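Moving a config parser from exceptions to result types

I maintain a small library called Sarkitz. It reads config files and hands back typed values. Until December it threw an exception whenever a value was missing or malformed, and callers were expected to catch it. Most of them didn't.

The case that pushed me was a service at work named Omatitz. It loads 3312 keys at startup, and one bad key would kill the whole load. You fixed that key, restarted, and found the next bad one. Yurani Flores spent most of an afternoon doing this and sent me the log with no comment attached.

So I changed the return type. A lookup now gives you either a value or an error, and you have to deal with both before you can get at the value. The compiler complains if you ignore it.

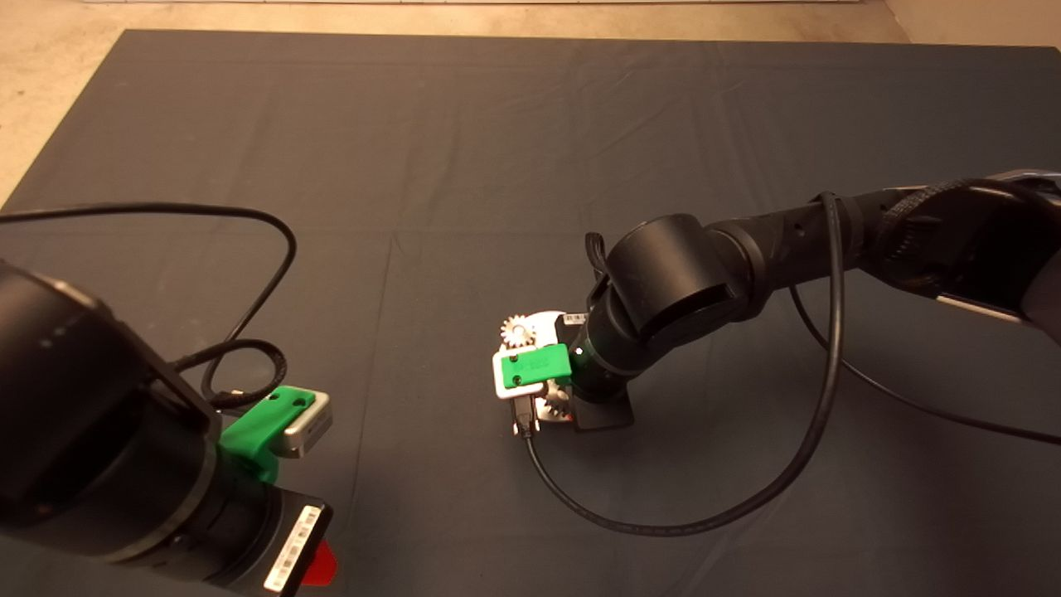
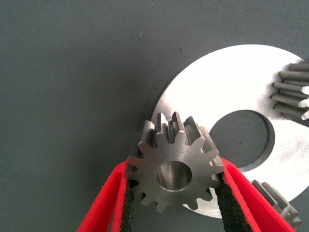

The first thing I got wrong was the error type. I used a plain string, and that was fine for printing but useless for anything else. If the caller wants to treat "missing" differently from "wrong type," it has to match on the text of the message. I replaced the string with an enum that has 3 cases: missing, wrong type, out of range. Each case carries the key name. It also helped to give the tests a more concrete record than foo and bar, so the sample config is now for a spur gear like the steel one in the second photo, with fields for the bore and the number of teeth. A bore given as "wide" is a wrong type. A tooth count of 3000 is out of range.

The second problem was collecting errors. The usual way of chaining results stops at the first failure, and that put me right back where I started. I added a function that runs every lookup, keeps all the failures in a list, and only builds the final record if the list is empty. Kevin Cuervo pointed out that this has a name already in functional languages - validation - so I renamed mine to match.

The old throwing functions are still there, marked deprecated. I'll remove them 2 releases from now. If you call Sarkitz through the Henao wrapper you don't need to change anything yet, but the wrapper still reports only the first error. Matilde Amaral has a patch open for that.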